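Briver Stoneware Mug, Black Rim with Cream Interior: Review

Category: Kitchen / Drinkware
Tested: two mugs from a set of four, daily use since July
Capacity: 14 oz to the rim
Rating: 4 out of 5

Briver sells this mug in two versions, all white and cream with a black rim. I bought the second one, in the set of four, from Quansah, a kitchen supply store that carries open stock as well. Two of the mugs went into the office kitchen and two stayed at home. The notes below cover the home pair, which went through the dishwasher every night.

Capacity and size

The listing says 14 oz. I checked this on a scale with water at room temperature and got 14 oz filled dead level to the rim, so the usable volume is less. A normal pour leaves room for milk and for carrying it across a room. If you want a full 14 oz of coffee, buy the next size up. The older Woltunico mug I was replacing states its capacity at a fill line, and I prefer that method. Briver does not say on the box which one it uses.

The mug fits under the spout of my drip machine and on the top rack of the dishwasher without hitting the spray arm. It does not stack. Two of them nest badly and the upper one rocks, so plan on a full shelf width for a set.

Glaze

The inside is plain, with no print and no pattern. The color is closer to ivory than to white. Next to a bright white plate it looks slightly yellow, and next to anything gray it looks neutral. Buyers matching an existing white set should order a single first.

The finish is smooth all the way down. There is no ridge where the wall meets the bottom, and a teaspoon runs around it without catching. My Woltunico had a small step at that point which held a ring of tea scale, and I had to go after it with baking soda every other week. On the Briver a sponge reaches everything, including with a large hand.

Tea staining was the main thing I wanted to know about. I left black tea in one mug overnight on 5 occasions and rinsed it with cold water only. A faint tan line remained at the liquid level each time. It came off with dish soap and a soft sponge. Coffee left less of a mark than tea. After the full test period I can't find any permanent discoloration in either mug. 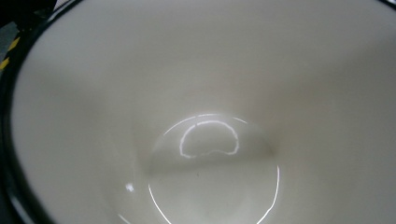

Black rim and ivory interior. The glaze is glossy and shows reflections.

Rim

The dark band is the reason to pick this version, and it is also where I expected trouble. Dark glaze on an edge tends to show chips, with the lighter clay coming through. So far one of the two has a pinhead nick on the outer side, from contact with the faucet. The other is clean. The nick is not sharp and I still use the mug.

The band hides lipstick and coffee drips well. It does show dried water spots, which the cream part does not. I wipe the edge with a towel when unloading.

Thickness at the lip is on the heavy side. People who like thin porcelain will notice it on the first sip. It does not drip down the outside when you stop drinking, a fault I had with the Nevberg cups I tried last year.

Heat

Starting with coffee straight from the machine, the mug kept it at a temperature I would still call hot for 22 minutes in a cool kitchen, no lid. The Woltunico managed a little less under the same conditions. Rinsing the mug with hot water beforehand helps more than the choice of brand does.

The handle stayed comfortable throughout. In the microwave, one and a half minutes on high warmed the body evenly and the handle only slightly. The maker rates it for microwave and dishwasher — not for the oven, which the Nevberg cups do allow.

Packaging

Molded pulp tray, one box, no plastic. All four arrived intact. The care card is one sided and says very little.

Pros
Smooth interior, easy to clean
No permanent staining from tea
Good heat retention for an uninsulated mug
Available as singles

Cons
Does not stack
Stated capacity is to the brim
Rim shows water spots
Not oven safe

The Quansah page listed 1,588 ratings when I ordered, and the most common complaint there was the ivory color in place of a true white. I would buy it again in the same finish. For an office kitchen with limited shelf space I would look for something that stacks.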